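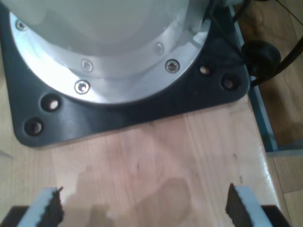
Photo: Idia Pictures

October, 4:10 p.m. | By the Entertainment Desk

Steinar Arnardóttir has been on screen for 13 years and has given 4 long interviews in that time. The actress agreed to this one on the condition that it cover the end of her series, "Tramelar," and her recent wedding, in that order, and that it finish before her evening call.

"Tramelar" closed its fourth season last month. Arnardóttir played the harbor pilot Eltent from the first episode to the last. She said the decision to stop was made before the final season was written.

"The contract had an option for one more year, and both sides had to sign it," she said. "I told the producers in the spring that I would not. They asked me to keep it quiet until the scripts were locked, so I did. The stories about a dispute over pay came later. There was no dispute over pay. My fee was set at the start of season three and it did not change."

She described the shooting schedule as the main factor. A standard week was six days, with night work on two of them. Her scenes were grouped by location, which meant that she often filmed the end of a story before the beginning.

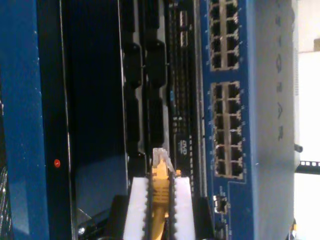

"You keep a chart," she said. "Mine had a column for what the character knows, one for what she has told other people, and one for injuries. By the last season the injuries column was the longest. The script supervisor had her own version and we compared them at lunch."

The wedding took place in the summer, at a registry office, with two witnesses. Her husband is a sound editor who works under the single name Balogun. They met during post-production on the second season, when she was called in to record replacement dialogue for a storm sequence.

"He asked me for the same line for most of an afternoon," Arnardóttir said. "It was four words. I thought he did not like me. He said later that the first take was fine and that the rest were for coverage, and I have decided to accept that."

The couple did not announce the marriage. It became public when a guest at a dinner posted a picture that showed both rings. Arnardóttir said she had no objection to the picture but would have preferred to call her aunt first.

It is her second marriage and his first. She declined to discuss her earlier husband beyond saying that they speak at holidays and share the care of a dog.

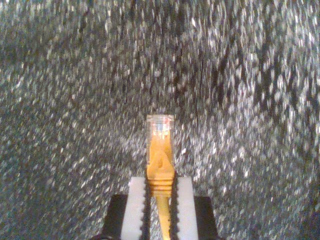 On the subject of privacy she was more willing to talk. She closed her public accounts two years ago, after a period when strangers wrote to her in the name of the character.

"At one point there were 3,472 unread messages," she said. "I read the first page. A lot of them were kind. Some were navigation questions. I can't pilot a ship. I took a two-day course and most of it was about ropes."

She now has an assistant who opens letters sent to the agency. Requests for signed cards are answered in batches. Requests for money are not answered.

Her next job is on stage. She will appear in a new play with a cast of three, in a theater with far fewer seats than the hall she was first offered. That hall holds 3,000. She turned it down after standing at the back during another company's rehearsal.

"I could hear the words, but I could not see anyone's face," she said. "With a microphone it works as a concert. This play has long pauses in it. From the back row, a pause would look like a fault with the sound."
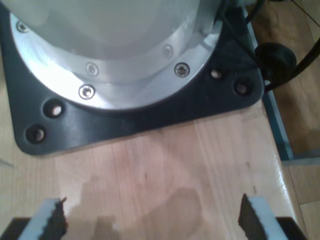
Rehearsals run for five weeks. Balogun is not working on the production. Arnardóttir said they discussed it and agreed that one of them should be home by seven.

She has not ruled out a return to television. Two scripts are on her desk, and she has finished one. She would not give the title or the part, except to say that the character works indoors.

Asked whether she kept anything from the "Tramelar" set, she said she had asked for the pilot's coat and was told it belonged to the costume house. She was given the boots, which are half a size too large. She wore them with two pairs of socks for four seasons and now uses them in the yard.

142 shares | 27 comments

Get the day's celebrity news by email. Sign up for our newsletter. You can unsubscribe at any time.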